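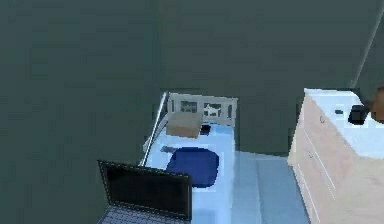 How I finally fixed my squeaky bed (and how you can do yours on a Sunday)

My bed squeaked for two winters before I did anything about it. I'd roll over, it would chirp, I'd lie very still like that was going to help, and then I'd roll over again. My sister Mawar stayed in the room for one night in November and came down to breakfast looking like she'd slept in a bus station. So okay, fine, time to fix the bed.

I'd put it off because I figured I'd need a new frame. I didn't! I needed a wrench, a candle, some felt and most of an afternoon. I've done three more beds for friends and family now, and it's been the same handful of culprits every time, so let me walk you through it the way I do it.

What you'll want nearby

A hex key or wrench that fits your bed bolts (check the little bag taped under the slats, if you were smart enough to keep it)
A screwdriver
A plain white candle or a bar of paraffin wax
Self-stick felt, the kind for chair legs
A few nylon or rubber washers
A flashlight
An old towel and a muffin tin

The muffin tin is for the hardware. Put the head bolts in one cup, the foot bolts in the next, and so on around. I skipped this the first time and spent ages on the floor trying to work out why one bolt was too short for its hole.

Step 1: Find out if it's really the frame

Take the mattress off and lean it against a wall. Now kneel on the mattress by itself on the floor and shift your weight around. If it creaks down there, you've got a mattress problem and the rest of this page won't do you much good, sorry. Coil mattresses do wear out.

If the mattress is quiet, go back to the bare frame. Grab the headboard and rock it gently, toward you and away. Then do the same at the foot, then push down on each side rail in the middle. Get your ear close. It helps to have a second person, one rocking and one listening, because sound travels along a rail and will fool you. I was positive my noise was coming from the foot of the bed and it was up at the head the entire time.

Stick a bit of painter's tape on every spot that makes a sound.

Step 2: Check the floor

Slide a piece of paper under each leg. If it goes under easily, that leg isn't carrying its share and the whole frame twists a little when you move. My friend Teguh Tuhumury had taken his bed apart twice before we tried this, and one square of felt under the back left leg cured the whole thing. He was thrilled and also kind of mad.

While you're down there, look at the center leg if your bed has one. A lot of them screw up and down. It should touch the floor firmly without lifting the middle.

Step 3: Take the joints apart and clean them

You can try just tightening everything, and I'd forgive you, but in my experience the squeak comes back within weeks. Go one corner at a time so the frame stays standing. Undo the bolt, pull the joint open an inch or so, and wipe both faces with a dry cloth. You'll probably get gray dust, maybe some metal shavings. Have a look for shiny spots too, where two parts have been rubbing.

If a bolt is bent or the threads look chewed up, replace it. Take the old one to the hardware store with you. I tried describing mine from memory and came home with the wrong size, twice.

Step 4: Wax, felt or washer?

Wood against wood gets wax. Rub the candle hard on both surfaces until they feel slick. Don't use cooking oil (it goes sticky and smells), and I'd stay away from spray lubricants around bedding too.

Metal against metal gets a nylon washer between the parts, if there's room for one.

Metal against wood gets a thin strip of felt. Press it flat and trim the edges with scissors so there's nothing hanging out.

Step 5: Tighten in the right order

Put every bolt in loosely first, all the way around. Then snug them up corner to opposite corner, kind of like the nuts on a car wheel, a little at a time. Stop when it's firm. If the wood starts to dent around the bolt head, you've gone too far – back it off a quarter turn.

My neighbor Rohani Gunawan did hers with a power drill and stripped two of the inserts. They can be replaced, but it's a fiddly job. Use the hand tool.

Step 6: Do the slats

Slats are sneaky. Lift each one out, wax the ends, and wax the ledge they sit on. If they still shift, wrap the ends with felt or cut up an old pair of cotton socks and slip a piece over each end. I used socks. I've got 11 slats, which took more socks than I'd planned on, but it was a nice way to get rid of all the singles.

A cracked slat needs to go. Measure it before you head to the lumber aisle, and buy the same thickness so the mattress sits level.

Step 7: Test before you make the bed

Put the mattress back with no sheets on it. Sit on one edge, then the other, then lie down in the middle and roll over a few times like you're having a bad dream. Quiet? Great! If there's still a chirp, check your tape marks and redo only that joint.

Also pull the bed away from the wall by a finger's width. Headboards knock on walls, and a knock can sound an awful lot like a creak at 2 a.m. Two felt pads on the back of the headboard sort that out if you like the bed pushed right up.

A couple of things people ask me

How long does it last? Mine's been quiet for over a year. I retighten the bolts whenever I flip the mattress, and that's all the care it gets.

Does it work on bunk beds? The same steps, yes, but get a second adult to help and don't leave any guard rail off overnight. Follow the maker's tightening instructions on those if you still have them.

What about a metal frame that rings instead of squeaks? Look for a loose rivet. You can't tighten those, so drill it out and put in a bolt with a locking nut.

If you get stuck, leave a comment and tell me what kind of frame you've got and where the tape marks ended up. I read them all, usually in bed.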